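Iltness Open Day

The Iltness Open Day is a yearly public visit to the Iltness robotics workshop, held in September, when the people who build and program the arms let the rest of us wander in and ask whatever we like. I've kept this entry going for a while now (I'm a regular visitor, I don't work there), so treat it as part reference page and part one person's notes. If you know something I've missed, tell me and I'll work it in.

Contents
1 Background
2 Format of the visit
3 The sorting demonstration
4 Attendance
5 Getting in
6 See also

Background

Iltness started out doing repair work on packing machines and drifted into robot arms when a customer asked for one and the shop said yes before it knew how. That's the story as Shahzad Ghumman tells it, anyway, and he was there. The first open day was really just a few neighbors and somebody's kids. It has grown a lot since! The workshop moved to its present building on Seo Lane partly to get a bigger demonstration floor, and the old place is now a tile store.

Format of the visit

Doors open at 10 in the morning and the last group goes in at 3. You join a group at the front desk, get a sticker with your group letter on it, and then you're walked through the parts room, the programming desks and finally the demonstration floor, where everybody slows down and the schedule falls apart. I like the parts room more than most people do — there's a cutaway joint on a stand, and you can turn it by hand and feel how smooth the gearing is.

Groups used to be led by whoever was free. These days Aqeel Butt leads most of them, and he's good at it. He'll answer a question from a seven-year-old with the same care he gives an engineer, which does mean his groups run long.

The sorting demonstration

The main event is known as Clirkix, after the in-house software that runs it. An arm picks up small objects from a table and moves them into a basket, one after another, and the staff talk over it while it works. The objects change from year to year. I've seen wooden blocks, bath toys and, one year, a heap of socks that went very badly. Lately it's been mostly balls and vegetables, which I think is a great choice, because a ball and a leaf want completely different handling. A ball is easy to see and hard to hold if you come at it off center. A leaf is flat and floppy and barely sticks up from the table at all, so the fingers have to come down low and close gently.

What surprised me on my first visit was how much of the talk was about where things are and how little was about grabbing them. Aqeel explained that the software has to decide on a target, plan a path for every joint in the arm and then check that the elbow won't swing into anything along the way. He had us all stick out an arm and try to touch the same spot on the wall with our elbow up, then with our elbow down. Same hand position, different arm. I've used that one on my own family since.

Visitors get to choose the next object in the second half of the demonstration. Expect a line.

A second demonstration called Lutia, with two arms passing a cup back and forth, ran for a couple of years and was dropped. I miss it. Shahzad says it took too long to set up, and the spare arm is now used for training.

Attendance

The biggest open day so far brought in 2810 people, counted by stickers handed out. The year before that it was 2166. The first one held on Seo Lane had 352, and I remember it feeling packed, so you can guess what the recent ones are like. There's now a cap of 2000 stickers, and once they're gone the front desk stops adding groups.

Getting in

Entry is free and you don't need to book. Parking is poor — take the bus if you can and walk up from the corner. Strollers are fine everywhere except the parts room, where the aisles are narrow. Photos are allowed on the demonstration floor but not at the programming desks.

See also

Clirkix (software)
Lutia (demonstration)
Seo Lane

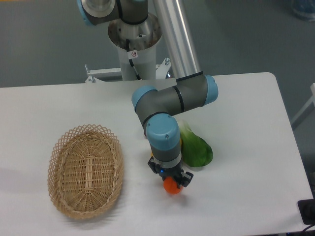

The sorting demonstration: an orange ball in the gripper, with the wicker basket at left.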